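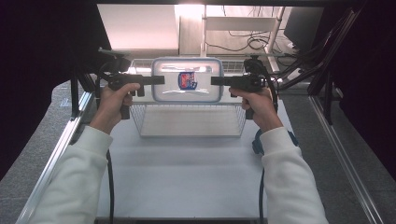 Werkia Opens Orders for Hand-Held Gripper Kit

January 21, 2018

Werkia has started taking orders for a two-handed gripper kit aimed at labs and small automation firms that want to record how people handle everyday objects. The kit is sold as a matched pair, one gripper for each hand, and costs $3,916. Deliveries start with the first batch of 200 pairs.

The person holding the grippers does a job the way a robot with two arms would have to do it, and a camera on each tool records the work from close up. The recordings are then used to train robot arms fitted with the same type of jaws.

"We kept hearing from customers that setting up two arms just to collect practice runs took too long," said Noeline Bright, product manager at Werkia. "With this you need a table, the pair of grippers and a person who has had a short lesson."

The company went through 11 versions of the handle before settling on the one now on sale. Earlier models tired the wrist on long shifts, according to Bright, and two of the test sites sent them back with notes.

Food containers were among the test objects. Clear and frosted plastic is a known headache for camera-based systems, and a lid with a latch gives the jaws an uneven surface to press on. Both fingers on the gripper are faced with black foam pads, which take up some of that unevenness when a box is squeezed from the sides.

The pads are also the part that buyers will replace most often. Foam frays with use, and Werkia sells spare pads in packs of 2. Changing a pad does not require taking the linkage apart.
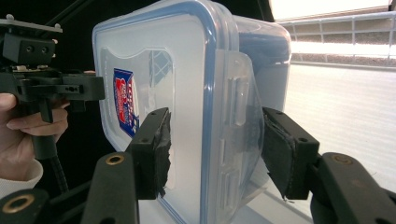 Early users

Florent, a contract packing firm, has had a pair on trial since November. Ming-te Leung, who runs the firm's automation group, said new operators got used to the trigger quickly but needed more time to learn to lift with both hands at the same speed.

"If one side goes up first, the box tips - and then you throw that run away," Leung said. He would like a longer cable and a lighter handle, and he called the printed manual thin.

Kylie Katene of Yazzie, a reseller that will stock the kit, said most of the early questions have been about software. The recordings save in an open format, but the viewing program runs on desktop computers only. A laptop version is planned, with no date set.

Orders go through Werkia or Yazzie. The price includes both grippers, cables, one pack of spare pads and a year of repairs.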